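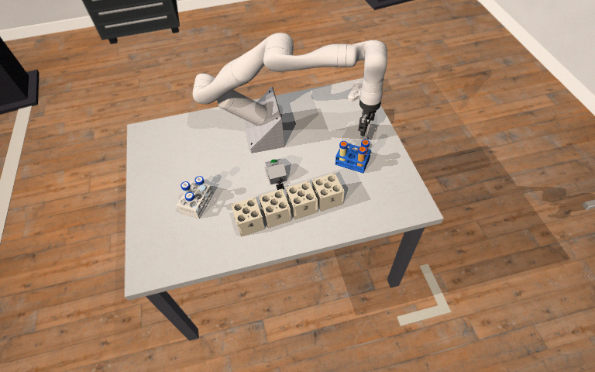 2 min read

21/11/2018 – Vurnwood bench, sim work

Moved the arm pedestal to the back of the table in the model this morning, to match where we want to bolt the real one in the shared workshop. Old layout had it on the short side and the elbow kept folding up on itself when it reached for block 4.

Blocks now run 4, 3, 2, 1 in one line with 1 nearest the grey button box. Kept them touching. Ravinder wanted gaps for the fingers but we only ever grip the tubes, never the blocks, so I've left it. Orange caps start in the blue rack, blue caps in the white one.

Ran the Clistex planner overnight on the new layout. 2,361 plans tried, 84 failed. Nearly all the failures are reaches into the white rack, which sits at a slight angle. Some 20 of them look like the wrist hitting its limit – the rest I haven't sorted yet.

The button does nothing in the model so far. Aaliyah has the wiring notes from July and says the start signal should be held, not pulsed. Need to copy that into the config before anyone tests it.

To do:
- square up the white rack and rerun
- check the table height against the real one (mine is off the drawing, not measured)
- ask Ravinder for the 2 spare finger pads
- floor tape: agree where it goes before we move any furniture

Recent entries
Morin gripper, first fit
Printing the tube blocks again
Ciltdale power supply – noise on the 24 V line
Cable routing under the bench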